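Cable strain relief and the second gripper

The left gripper lost its encoder again in January. Same fault as before: the signal drops when the wrist is rolled past a certain angle, comes back when it is rolled the other way, and leaves nothing useful in the log. I replaced the connector twice before admitting the problem was the cable where it enters the housing. The strain relief I had printed was too short, so all of the flexing happened over a few millimeters right at the solder joints.

The new relief is longer and tapers. I printed it in the soft Rellholm filament at 19 percent infill, which feeds badly but survives bending. Test procedure: clamp the body, roll the cable end by hand 200 times each way, log the encoder throughout. The old part gave dropouts almost immediately. The new one gave 3 in the whole run, and those were traced to a loose pin in the Fisov breakout board on my side of the shop. Pin reseated, run repeated, clean log.

Thoa Văn suggested routing the cable out through the back of the handle and skipping the side exit entirely. She is probably right. It means reprinting both bodies, so it goes on the list for the next revision.

With the encoders behaving, I went back to the jaw calibration. The zero offset was being set with the jaws closed by hand, and how hard I squeezed changed the result. The routine now takes a closed reading and an open reading and scales between them.
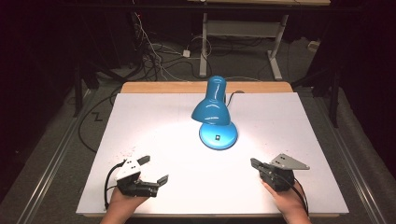
The open reading needs the jaws at their full travel, and the left one is the fussier of the pair. Its fingers have to be spread wide before the value settles, and I keep an eye on the gap while the script samples. For light I have the blue desk lamp standing on the white board between the two grippers. The shade is glossy and throws bright highlights, so for reading the marks on the jaws I may switch to something matte.

Remaining items: the Kragh bearings for the jaw pivots, a proper crimp tool, and a rewrite of the Floltar config so that left and right stop sharing a calibration file. The last one has cost me two evenings already.

Contact | Copyright 2021 | Back to top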